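Sunday catch-up, Gretside cell – minutes

Present: Heike Harms, Tiziana Villa, Shahab Mahmoudi, Arlo Van Dusen (on the phone from Brarwood, kept dropping off) and me, Sanne Smits, taking notes again. We started at 4:10 and I got most of it down, I think!

1. Last time's minutes

Fine with everybody, except Arlo says he never promised to order the cable ties. I've changed it to "Arlo will look into cable ties."

2. The left arm stall on the envelope task

This took up most of the meeting. For anyone who missed it, the left arm stopped dead in the middle of a run on the letter-and-envelope job, gripper closed, and then when Tiziana cleared the fault it jumped sideways before it settled. She had her hand on the rail at the time. No harm done, but she was pretty shaken and so was I, and we shut down for the day.

Shahab has been through the log. It was run 1,413, and the wrist joint had been throwing overload warnings for 102 seconds before it finally quit. The warnings go to a window that none of us keep open (my fault as much as anyone's – I closed it because it covers the camera view). Heike thinks the cable loop at the wrist caught and pulled. Shahab thinks the gripper was pushing too hard on the paper and the joint just gave up. We went back and forth on this for ages and didn't settle it. 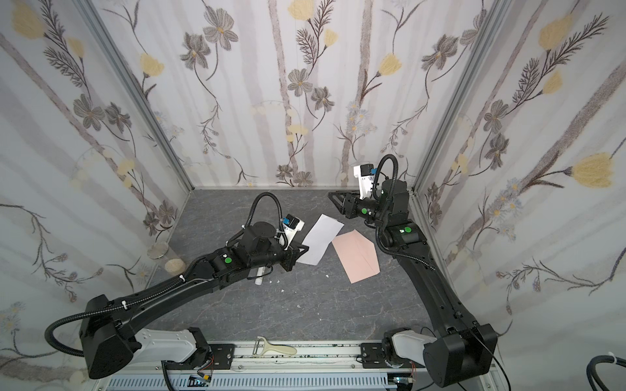
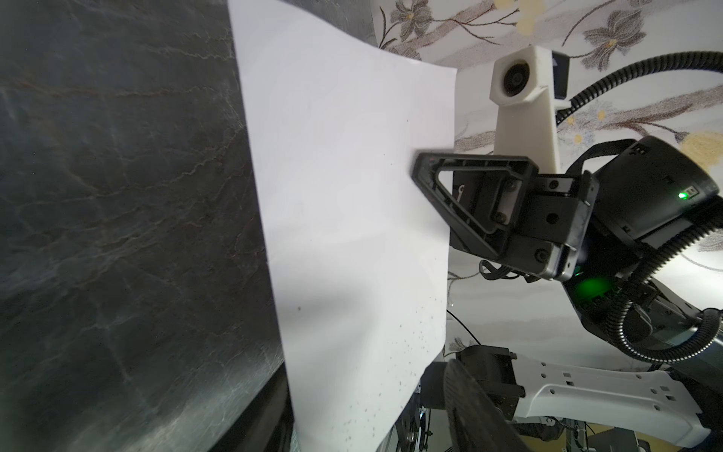
The paper job, seen over the whole cell first and then close in at a gripper.

3. What we agreed

- Hands off the rail and out of the cell before anyone clears a fault. Say "clearing" out loud and wait for an answer.
- Shahab will make the overload warning stop the arm instead of just grumbling in a window.
- Heike will check the cable loops on both arms and reroute them if they look tight.
- Anything lying on the rail between the arms comes off before a run. The peeler too, please!
- No envelope runs until the first two are done. Lennox can have the hours if they want them.

4. Nususov

Their support desk wants the full log plus the firmware version. Tiziana will send both. Arlo asked if we could claim for the joint and then we lost him, so that one's carried over.

5. Next time

Same place, 4:00, and Heike is bringing the spare wrist cable.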